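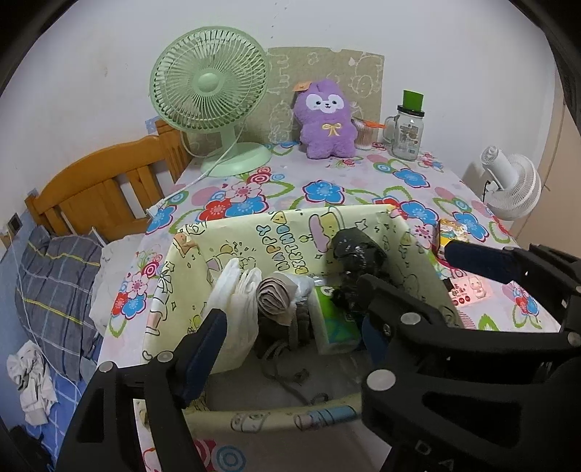

The Valto hand-held gripper is a two-jaw, manually operated tool for school and college robotics groups that need manipulation practice away from a fixed arm. It is supplied to registered clubs, taught courses and competition teams, and is intended for work on ordinary household objects in the places where they are kept. A typical exercise is sorting a mixed container. An open birthday box on a bed, holding a crumpled plastic bag, a rolled cloth, a packet of tissues and a shiny black bag standing on end, gives a student soft, thin and semi-rigid items within one reach, and the box wall limits the angle from which the jaws can enter. The dark blue pads on the jaws are the contact surfaces and are the parts to be inspected before each session.

Product overview

The kit was developed for the Gevier student project, a course in which teams record a manual task, review the recording, and then write a grasp plan for a bench arm. The first version was used by a single class under Misaki Oda. The current version incorporates changes requested by that class: a wider hand opening, replaceable pads, and jaw frames that can be opened with a common driver.

The gripper has no motor. Jaw travel follows the operator's hand through a direct linkage, so closing speed and force are set by the operator. Teams that require a logged force value must fit their own sensor and declare it on the entry sheet.

Supplied with the kit

Gripper body with jaws fitted
Spare pads, one pair
Driver for jaw frame screws
Wrist strap
Carry case
Course booklet, print edition
Blank entry sheet for the Itaseo round

The bench arm, calibration board and storage media are not included.

Specifications

Type: two-jaw, hand-held, manual
Mass without camera: 287 g
Pad replacement: by user
Operators per unit: 1
Recommended age: 14 and over; under 14 with an instructor present
Handedness: either
Storage: dry, indoors, jaws open
Warranty: 2 years, excluding pads

Course use

The booklet contains 22 exercises. The early ones use single rigid objects on a clear table. The middle group introduces cloth, paper and film packaging. The last group is carried out in furnished rooms, with the student choosing the order in which objects are moved.

Container exercises belong to the last group. The student is given an open box or tray and a written target, such as "remove the tissues and leave all other items inside." The container must not be held with the free hand. If the container slides, the attempt stands and the slide is noted. On soft surfaces such as a mattress the container may tilt when a jaw presses on the rim, and students should approach from above the item wherever the wall height allows.

Ok-hee Pyo, who wrote the container section, recommends that new students start with folded or rolled cloth. Thin plastic bags should be left until the student can close the jaws to a repeatable gap. A bag gripped by one layer will usually stretch before it lifts, and the load inside may stay where it is. Cord and cable are treated as a separate category in the booklet and have their own exercise sheet.

Objects connected to mains power are not to be used as targets. This includes desk fans, lamps and chargers, whether or not they are switched on. Glass jars and filled cups may remain in the room but should be moved out of the working reach before the attempt starts.

Competition use

The kit is accepted without modification in the manual class of the Itaseo student round, held each June. Permitted changes are listed below.

Pads may be replaced with pads of the same outline.
Tape may be applied to the handle only.
The wrist strap may be removed.
Jaw frames may not be drilled, cut or extended.
Adhesives on the contact surfaces are not permitted.

Teams in the manual class consist of 2 students, one operating and one keeping the attempt sheet. Roles may be exchanged between attempts but not during one. The attempt begins when either jaw crosses the container rim and ends when the operator calls it. Items dropped outside the container are scored as moved if they were targets and as faults if they were not.

Rules questions go to Radka Delić at the round office. Questions on whether a replacement pad is of acceptable outline should include a tracing of the pad on plain paper at full size.

Inspection and maintenance

Check the jaw frame screws before use. Screws should be seated flush and should not turn under finger pressure. Do not apply thread lock; it prevents later disassembly and has caused stripped heads on returned units.

Wipe the pads with a damp cloth after use on paper or food packaging. Dust reduces grip on film more than on cloth, and a student may not notice the change until the packaging exercises. Solvent cleaners harden the pad surface. Replace both pads together, even when only one is worn.

If the jaws do not meet evenly when closed, loosen the screws on one frame by half a turn, close the jaws on a flat card, and retighten. If the fault remains, return the unit.

Spare parts

Pad pair, standard
Pad pair, soft
Screw set, jaw frame
Linkage pin
Wrist strap
Course booklet, replacement copy

Parts are shipped through Tamura. Orders from clubs should state the club registration name and the unit number marked inside the carry case lid. Units without a number are from the first class set and take a different linkage pin.

Ordering and loan

The kit is sold singly and in class sets. Schools may borrow a class set for one term before purchase. Loan units are returned in the case with all parts, and missing pads are charged at the spare parts rate. Roland Fairclough handles loans and returns; Noémie Arnaud handles purchase orders and booklet translations. Loan requests for the spring term should be received before the end of the preceding term, with the name of the supervising instructor and the number of students enrolled.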